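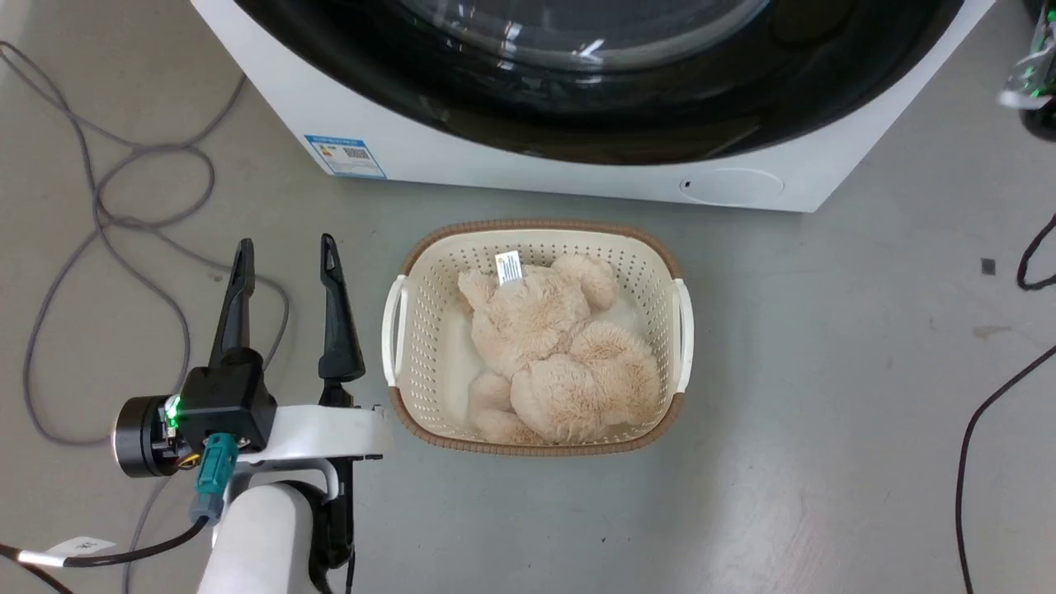 Laundry task, door and bear episodes

January 2018
Written by: laundry bench, McGrath building

Print | E-mail

Search notebook Enter keywords Go

Continued from the last entry. The plan was to record only the door part and leave the bear for later, but the plan changed during the morning, so these notes are a little mixed. I write them in the order I did the work.

Setup. The basket stands on the floor directly in front of the washing machine, with the bear in it. In the earlier sessions the basket was farther to the side and the operator had to make a long movement with the forearm before anything useful happened. These long movements are easy to learn and they fill the disk. With the basket close, the episode is shorter and most of it is the hard part. The bad side is that there is less space for the door to swing, and the operator must plan the path of the fingers more carefully. I would like to keep both positions in the set, in equal amounts if possible.

Calibration of the wrist camera was checked before the first episode. It had moved a small amount compared with the stored values. I do not know when this happened. I made a new calibration and stored it under a new name, and I did not overwrite the old one, so the old episodes still read the old file. Please do not clean up this folder!

Recorder. Tistix was updated to the new version on the bench computer. It now writes the gripper opening as a value between zero and one. Before it was in motor counts. The converter for Momuvov still expects counts. I changed the converter to look at the version line in the header and choose. If there is no version line it takes counts. I tested it on one old and one new episode, and the curves look the same on the plot. Somebody should test it also on the files from June, which have a different header again.

Episodes. We recorded 154 in this session. From these, 16 were thrown out. The reasons, as I noted them on paper:

- wrist stream stopped before the end and the head stream continued
- operator touched the stop pedal too early
- two door attempts in one episode, with a long pause between them
- bear grasped by its care tag (see below)

After removing these, the full set for the laundry task has 1196 episodes. Almost 600 of them start with the door closed. The rest start with the door open, and the robot has only to put the thing in or take it out. I think this balance is acceptable for the first training, but the closed door episodes have more different mistakes in them and therefore I would still collect more of this kind.

About the care tag. The tag stands up from the bear and it is white on beige, so it is a very visible point for the camera. Two operators, without speaking to each other, began to close the fingers on the tag, and it works in the sense that the bear comes up. But it is a bad habit to teach. The next toy will have its tag in another place, or no tag. I asked the operators to take the body of the bear, where the fingers can sink into the fur. We discussed cutting the tag off. We decided to leave it, as real laundry has tags, and the model should see them and not use them.

The fur has another effect which I did not expect. When the fingers close on the long fur, the gripper opening goes down slowly and does not stop at a clear value, so the moment of the grasp is difficult to find automatically. With a towel there is a clear step in the motor current. With the bear there is only a slope. The script that cuts the episodes into phases looks for the step, and it placed the grasp too late in many cases. For now I correct the phase marks by hand. A better way would be to use the current and the height of the wrist together, and say that the grasp is finished when the wrist goes up and the current stays high. I will try this on a small part of the data first.

Door. The operators use the rim of the door and not the glass. This was agreed already, but I repeat it for the new people. On the glass the fingers slide, and the force value is not useful. For the opening movement, the wrist should come from the latch side and low, with the fingers apart, and then move slowly until there is contact. Do not close the gripper before contact. In the older episodes some operators closed first and pushed with the closed fingertips, and the model learned to push the door at moments when it should pull.

I looked at the wrist stream of several door episodes after lunch, one frame at a time, to decide how much of the picture we can crop before training. My first idea was a square around the fingertips. I do not like it anymore. When the fingers are near the glass, what the model needs is the edge of the ring and the place of the latch, and with a tight crop the latch is lost. The wider crop keeps it. It also keeps a part of the floor with cable on it, and this can be a problem if the cable is always in the same place, as the model may use it as a landmark. I will ask that the cables are moved a little between blocks of episodes. They do not need to be tidy, they need to be different. 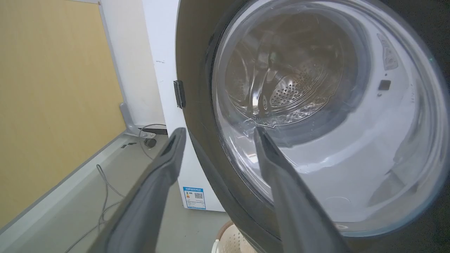 Is it enough to record only good episodes for the door?

Failed attempts are useful too, if the operator recovers inside the same episode and the recovery is short. We keep an episode where the fingers slip from the rim one time and come back. We throw out an episode where the operator stops and thinks, as the model then learns to wait in front of the door. Episodes with a recovery get the letter R in the notes field of Tistix, so that we can train with them or without them and compare.

Reflections. The glass and the drum reflect the ceiling lights, and the bright places move when the wrist moves. In the head camera this is small, in the wrist camera it is strong. I tried a lower exposure for one block. The reflections were better, but then the gripper became so dark that the gap between the fingers was hard to see. I put the exposure back to the old fixed value. Automatic exposure stays off! It was on by mistake for the first block in the morning, and these episodes have the note "auto exp" in the notes field. I did not throw them out. It could be good to have some variation, but I want to decide it together and not alone.

Time between the streams. Head and wrist are still not perfectly together. I clapped once in front of both cameras at the start of each block, which is the poor man's method, and the offset was stable inside one block but it changed after the recorder was restarted. So the offset must be read for every block and not once per day. I added a field for it in the block header. For old blocks the field is empty and the loader uses zero. If you see in training that the wrist is a little behind, look there first.

Transfer. The copy to the Inier server was started at the end of the session. The first try stopped with a full disk message, and the reason was the temporary folder, where the raw streams from the last two sessions were still lying. I moved them to the archive disk and started again. The check sums are written next to every block. Before you delete something from the bench computer, compare the sums on both sides, and write in this notebook that you did it.

Labels. The text instruction for each episode was until now always the same sentence, "put the bear in the washer". I started to write two or three different sentences for the same action, for example "load the toy into the machine" and "the bear goes in the washer". One sentence is chosen by chance when the episode is loaded. For the door there is "open the washer door" and "open the machine". I avoid the word "drum" in the instructions, as people at home do not say it very often.

Open points for next time:

- move the basket back to the side position for one full block
- cables in a new arrangement after every block
- test the phase script with current plus wrist height
- converter test on the June files
- ask for a second soft toy, with short fur
- decide about the "auto exp" episodes
- check the screws of the wrist camera mount before calibration, and once more after the session

One more remark on the operators. The tiredness is visible in the data. In the last block the approach to the door is slower, and the wrist makes small corrections that are not there in the morning. I suggest that blocks become shorter and that the operator changes after each one. The time of day is already stored with the episode, so we can look at this properly when the first training is finished.

The spare battery for the stop pedal is in the upper drawer, left side.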